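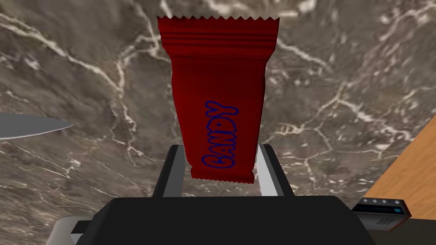

4 min read

Week 6 notes: impulse buying and the checkout aisle

Okay, picking up where we ran out of time on Thursday. I'd gotten as far as the Turcotte store layout and then the bell went, so we never got to the good part!

A candy bar is the classic impulse item. It's cheap, you know what it is at a glance, and you can eat it in the car. My first job was stocking shelves at a Turcotte, and I can tell you the rack by the register got refilled more than anything else in the building (I still dream about it).

Gillespie Rankin splits impulse buys into two kinds in your reader, page 188. There's the reminder buy — you see batteries and remember the dead flashlight — and the pure impulse, where you had no plan at all. I think the line is blurrier than Rankin makes it sound, and I'd love for somebody to argue with me.

Wrappers do a lot of the work. Big letters, one strong color, some shine. Compare that with the Pasura cracker box I passed around, which has a whole paragraph on the front. Who reads that in line?

For next time, stand near a checkout for 30 minutes and write down what people pick up and what they put back. Ask the manager first, please. Then read the Cikolier case, but skip the appendix, it's all tax stuff.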